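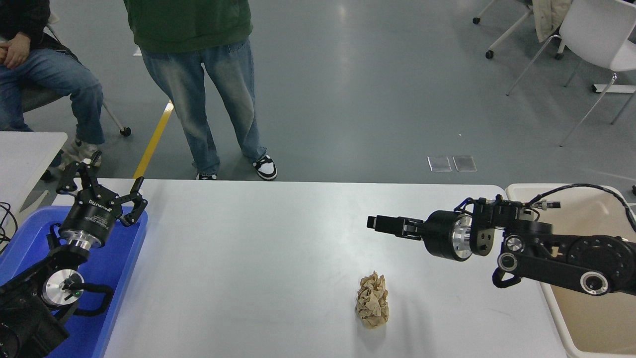
Notebook, packing bench. July 28, 2018

Paper again. I had hoped to be finished with paper by June, and I have the June pages of this notebook to prove it, full of confident remarks about moving on to cardboard. Wastum have now asked a second time whether the tan void-fill crumples "consistently", a word I would like to see them try on any sheet of paper they have ever met.

The white table is fine for this work. Bare, flat, and pale enough that a light brown lump shows up well against it. One ball at a time, near the front and towards the middle, or we end up arguing over which one was which.

What I mean by a good lump

Written down mainly so that Lilibeth and I stop disagreeing about it at the bench. A good lump is irregular. It stands more or less upright without being propped and has folds with some air behind them. The creases come up darker than the flat parts, handy when you want to see where the sheet has taken the strain. A bad lump is a tight little cannonball. It looks tidier and it is useless for filling a box, because all it does is roll to one corner and sulk.

Lilibeth Macaraeg's position, for the record, is that I crumple like a man who has received a bill. Hers are looser and they spring back more. I have conceded this in writing and do not intend to do so again.

Stock

Wastum roll: 200 sheets to start with, and a respectable dent made in it. Tears cleanly along the perforation if you pull sideways. Tears uncleanly if you are in a hurry.

Stelier roll: thinner and noisier. Seven sheets in, I had gone off it entirely. It holds a crease well enough but the lump leans over after a while, like somebody at the end of a wedding. Keep the rest for wrapping mugs.

Estrella: sample never arrived. There is a tracking number on the corkboard which has told me the same thing every morning.

Method, such as it is

Tear one sheet. Gather the corners in, then squeeze once with both hands and let go. No second squeeze (this is where all the cannonballs come from). Set it on the table on whichever face it seems happiest with and leave it for 60 seconds before writing anything down, as the paper goes on opening for a bit and makes a small ticking sound while it does so. I find this soothing. Lilibeth has asked me to stop mentioning it.

After that, note whether it is still standing, whether it has shifted, and which way the biggest fold faces. Then it goes into the sack for flattening. We tried re-using crumpled sheets and the second-hand ones behave quite differently, softer and a bit defeated, so please don't slip them back on to the pile to be economical. Someone did. I know it was you because it was also me.

Height is still a nuisance. A ruler stood beside the lump gives one answer and a ruler laid across the top gives another, and the second way squashes the thing you are measuring. I have settled on the first and stopped worrying about the odd peak. If Wiltholm want better than that they can lend us something better than a ruler.

Snags

The draught from the loading door is enough to move a loose lump. Door shut during the waiting minute, please.

Entry 213 in the log says "looks like a cabbage". I stand by it, but it isn't a measurement, and the form from Wastum has no box for vegetables.

To do

Ring Estrella, again.
Ask whether the Wastum sheet can be had a touch wider; the gathered corners are mean on this one.
New sack.
Decide what "consistently" means before they do.

Print this entry | E-mail this entry

Packing bench notebook, Wiltholm. Contact: Lilibeth Macaraeg. Copyright 2018. Back to top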